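We use cookies to remember your visit and count page views. By continuing to browse you accept this. Accept | Manage settings

Snack table — the gallery

Quick page, sorry, typing this before school pickup. A few people asked how the snack table gets set up before the October open days so I'm putting it up now and will fix the captions later. Probably.

The idea is simple. Bars sorted by wrapper, one kind to a tray, so people can grab theirs and go. Trays are from Hurnent, the red one has the rounded corners. Krystyna Czerwiński picked the colours. Teal, red, yellow. I wanted all grey and got outvoted, fair enough.

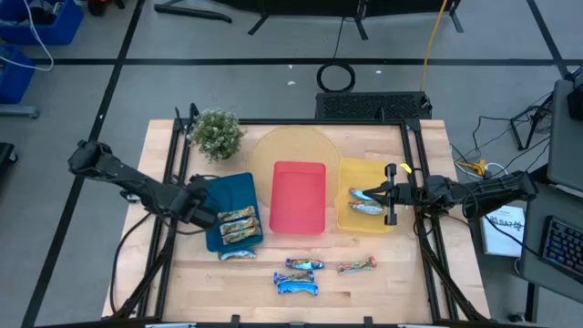
Golden-brown wrappers go in the teal tray, blue and silver in the yellow. Red is for whatever's left over, usualy the light blue ones. If you run out of room start a second layer, don't pile them up to the ceiling like last year at Trurnitz.

Round woven mat — goes at the back, middle. Stops the table looking like a canteen. Wipe it with a damp cloth, do not soak it, we lost one that way.

The plant. Little white flowers, back left corner. Needs water every 4 days or so, less when it's cold out. Please someone write it on the board.

Butcher-block top. Crumbs get in teh seams, use the soft brush and not the scraper. Oil it twice a year, Domex had the best price on oil last time I looked.

Doors at 7, table done by 6 please. Spare bars are in the cupboard beside the kettle. More pics when I get a minute.

Get our newsletter! One email a month, unsubscribe any time. Enter your email — Sign up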